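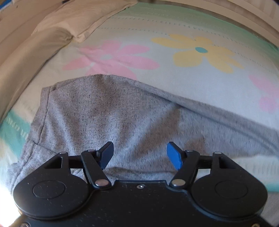 A grey knitted garment on a floral sheet.

Fold it on the bed

Most advice on folding clothes assumes a table. The leaflets show one, the videos are filmed on one, and the woman who taught the evening class I went to in August had three of them pushed together under strip lights. I have folded on a bed for as long as I have had my own washing to do and I think it is the better place. I also think that the bed explains why so many of us fold badly, so I will try to be fair about both.

The case for the table is simple. It is hard and flat and the right height. A shirt laid on it stays where you put it, and when you smooth the sleeve the surface pushes back. On a mattress your hand sinks a little and the cloth goes with it, and the sheet underneath gets dragged into the job. If your sheet is brushed cotton and the thing you are folding is knitted, the two grip each other and you end up straightening both.

Against that, very few people I know have a table that is free. In my flat the table is where we eat, and where my son does his homework, and it has usually got a smear of something on it. To fold there I have to clear it and wipe it, and then wait for it to dry. The bed is made by eight in the morning and stays empty until night. It is also much bigger. A whole load can be spread out on it with space left over for the piles, and the piles do not have to be carried through the house afterwards, as the drawers are four steps away.

Yến Chu, who lives below me and irons for other people, disagrees with all this. She says a bed is bad for the back, and she is right if you stand and bend. I kneel on a cushion. She also says that clothes pick up fluff from the bedding, and I have no answer to that except to shake them.

My real complaint is about knitwear. Shirts and trousers are made from flat pieces and more or less tell you where to fold them. They have side seams and plackets and creases from last time. A soft grey top has very little of that. The fabric moves about, the hem wanders, and a fold that looked straight when you made it has crept over by the time you make the next one. People give up at this point and roll it into a ball, and then say they never liked folding.

The only thing to go by is the stitching. I start with the hem, because it is the stiffest part and holds a line better than the rest. Get that straight first. Then find the seams and set the sides by those, and leave the middle alone until the end. There will be creases in the middle. If you chase them early you pull the edges out and have to begin again. One sweep with the flat of the hand, from the centre outwards, is enough, and whatever is left can stay there.

I was taught the opposite. The class used the Kombo method, which has you fold everything to the width of a board that you buy from them, and ours came with a booklet of 50 garments in numbered steps. It works very well on shirts. With jumpers, the board leaves a hard line across the chest, and when you slide it out the sleeves come with it. Jabari Rweyemamu sat next to me and folded the same cardigan for most of an hour. He has since gone back to hanging them, which stretches the shoulders, but I can't blame him.

There is a wider point in this. A lot of household advice is written for a house with more furniture in it than most of us have. It wants a utility room, a long worktop and a drying cupboard. When we do the work on a bed or on the floor we are made to feel that we are doing it wrong, and so we hurry it. My mother folded for six of us on one double bed and her piles were as square as anybody's. She never owned a board.

So I would like to see the leaflets show a bed now and then, with an ordinary patterned sheet on it and something awkward to fold. I would like them to say that a soft top doesn't need to come out like a book. It needs to fit in the drawer and be wearable when you take it out, and a crease in knitted fabric mostly drops out within an hour of putting it on.

Yến read this before I sent it and asked me to add that the sheet should at least be clean.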